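I finally finished the bunting for the porch, and it took 4 evenings instead of the one I had planned. Most of that was cutting. The sewing itself went fast once I had a pile of triangles ready.

The fabric came from the remnant bin at Koutsoukos, where I paid by weight. I ended up with two old shirts' worth of blue stripe, a plain mustard, and a piece of green check with a bleach spot near one corner. I cut around the spot. For the template I used a cereal box, eight inches long and seven across the top, and traced it with a pencil. Chalk kept skipping on the check.

Cut everything double, put right sides together, and stitch the two long edges with a quarter-inch seam. Leave the top open. Trim the point before you turn it – I forgot on the first three and they came out blunt. I pushed the points out with a chopstick and pressed each one flat.

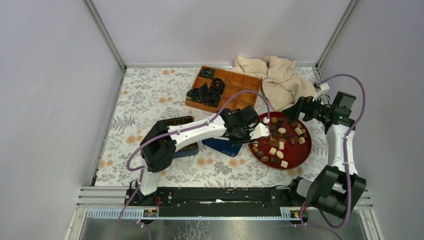

The binding tape was the part I got wrong. I bought a single pack of the half-inch, folded it over the tops of the flags, and found it was too narrow to catch both layers. I ripped out 17 flags and started over with the one-inch. Before sewing the second time I laid the flags out in order and moved them around until no two stripes were touching. If you want a print in the mix, I would keep it pale, something like gray-green fern leaves and peach-orange blossoms on white, so the plain colors still show up from the street. I may do that for the back door.

Ebere Nwachukwu asked me how far apart to space them. I went with two inches between flags and left a foot and a half of bare tape at each end for tying. Her porch in Kekemcombe is wider than mine, so she is going to make two strings and join them over the steps.

I used Lonero thread in off-white for all of it, including the mustard, and it looks fine. The string is up on cup hooks now, screwed into the underside of the beam. It sags a little more in the middle than I wanted, so I'll add another hook when I get the ladder back out in August.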